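The Year I Let Garlic Run My Kitchen

By the time August rolls in, my back porch smells like an Italian restaurant and my neighbors have stopped asking why.

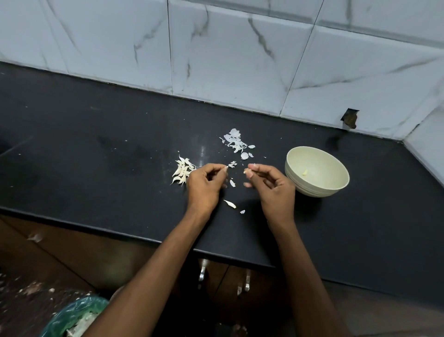

I started growing garlic because I was annoyed. The bulbs at my grocery store in Prisport kept sprouting green tails within a week of coming home, and I was tired of throwing out half a head every time I made soup. So one fall I pushed 16 cloves into a patch of dirt behind the garage, threw some straw on top and forgot about them until spring. Fifteen came up! I have killed basil, mint (yes, mint) and a cactus, so you can imagine how I felt.

Now I plant 90 cloves every October and I have opinions. My favorite is a hardneck called Ziltine, which a seed swap table gave me in a paper bag with the name written in pencil. It's hot when it's raw – properly hot, the kind that makes your ears tingle – and then it goes sweet and almost nutty in the oven. Trostisora is the one I keep for winter. It's milder, a bit boring if you ask me, but it will sit in a mesh bag in the hall closet until March and still be firm.

The curing is where I went wrong the first two years. I washed the bulbs, which you should never do, and then I piled them in a bucket, and the whole lot went moldy. These days I tie them in bunches and hang them on the porch with the dirt still on for three weeks. The skins go crackly and the smell settles down (a little).

As for eating it, I've come around to using far more than any recipe says. There's a small lunch place near the bus station called Thân that does a garlic noodle I think about most days of my life. I've tried to copy it at home with butter, fish sauce, a spoon of sugar and an entire head, sliced thin and cooked so slowly that I usually get through a whole podcast. Mine is good. Theirs is still better, and I suspect the answer is more butter.

If you want to try growing your own, get your bulbs from a farm stand or a swap, break them up the day you plant, and keep the fattest cloves for the ground. Pointy end up, two inches down, a hand's width apart. I eat the skinny ones that same night on toast.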